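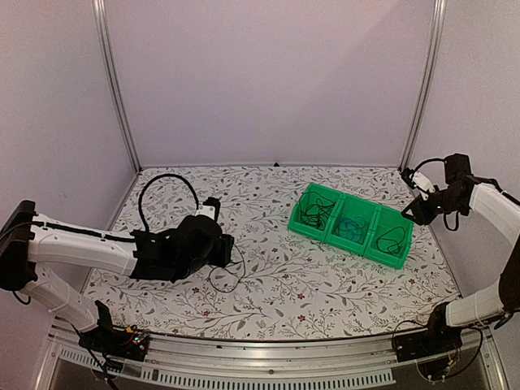
The floral mat, with its grey and green stems and little dark red flowers.

Best way to get creases out of a wipe-clean table covering?

Posted by mossbank in Home & Garden > Kitchen and Dining

Hello all, I hope someone can help me with this. I have bought a length of wipe-clean cloth for our dining table, off-white with leafy sprigs and tiny red flowers, very much like the pattern in my picture, and it has arrived folded up like a road map. I did ask for it to be sent on a roll, but the shop in Nandon only rolls the longer lengths, and mine was too short to count.

It has been on the table for 2 weeks now and the creases are as sharp as the morning it came. I have tried stacking cookery books along the worst one (my husband has been eating his tea round them very patiently) and I have tried folding it back the other way, and neither has made a scrap of difference. The label says Delard on it and "wipe with a damp cloth only", and there isn't a word about heat. I'm frightened of ironing it in case it melts on to my iron, which is a good one.

We have family coming in December and I'd love it to lie flat by then. Has anybody managed this without ruining the cloth? And is there anything I should put underneath? The table is old pine and marks if you so much as look at it.

Thank you in advance, and sorry for going on!

hobbin_lane
Posts: 626

Hello mossbank, and please don't worry, I had this very thing with mine and it did come right in the end. What worked for me was a hairdryer. Take the cloth off and turn it over so the fabric backing is facing you, then go along the crease on the low setting, keeping the dryer moving all the time and a good hand's width away. Do a short stretch, smooth it with the flat of your hand, and leave it to cool completely before you go on to the next bit. The cooling seems to matter as much as the warming. Try a corner first that will hang down out of sight, as some of the cheaper coatings go shiny.

If it still won't give, you can iron the back on the very lowest heat with no steam and a thick tea towel in between. I have done it, but I held my breath the whole way, and I would keep it as a last resort. Never iron the printed side!

Once it's flat, please don't fold it again. I keep the cardboard tube from some wrapping paper behind the wardrobe and roll mine round it with the pattern outwards, tied loosely with a bit of ribbon — not elastic bands, they leave a dent.

As for underneath, yes, do get a felt-backed protector. I bought a Noonan one and cut it slightly smaller than the table top so it doesn't peep out. It takes the knocks, it helps with hot plates (though I still use mats), and the cloth drapes more nicely over it. Let the table dry properly before you put anything on, especially if you've just polished it. I didn't, and had a cloudy patch by the spring.

tuppence2000
Posts: 299

just leave it on a sunny table for an afternoon, mine dropped out by itself. mine was Erkex though so might be thicker than yours

mossbank

Thank you both so much. I did the hairdryer this morning on the underside and the middle crease has very nearly gone, so I'm going to do the other two after lunch. I've put the cookery books back on their shelf, to great relief at this end, and I'll measure up for the felt tonight. No sun here to try the other method, I'm afraid, but I'll remember it for the summer.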